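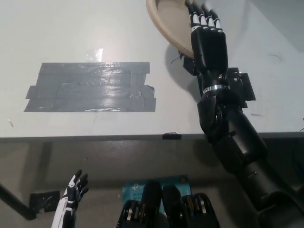 Minutes, Avomard teleoperation group, Mar 1, 2021

Present: Sirkka Sjöberg (chair), Haruto Minami, Venla Lahtinen, Nest Pumphrey (minutes). Apologies: Ilari Niskanen, who sent a long message about gloves.

1. Minutes of the last meeting
Approved. Haruto asked that "dropped it again" be changed to "released early." Not changed.

2. Plate task
Haruto reported 106 demonstrations recorded out of the 500 promised to Koivisto. The right hand takes the plate by the rim, thumb curled under, and lifts. The left hand stays down below the table edge and has no part in the task. Venla said it had the better job.
Of the 106, Venla wants 16 thrown out for operator hesitation. Haruto said he was thinking. Sirkka said the robot would learn to think too, in the same place and for the same length of time. The 16 go.

3. Who drives
So far Haruto has driven every run, so the policy will pick up plates like Haruto. Venla and Nest will do 40 each before the next review. Nest has asked for practice runs that are not saved.

4. The table
Long discussion of the duct tape on the tabletop. Sirkka finds it ugly and would like the wrinkled patch replaced. Venla pointed out that it is in every recording, and that taking it up now means explaining the change to the model. The tape stays until the set is complete – curled corner included.

5. Gloves
Ilari's message was read aloud, in part. Carried over.

6. Any other business
Replay of saved runs at half speed: Haruto to try it by himself first, with someone near the stop button.
Review with Koivisto is in May. Nest to book the room, again.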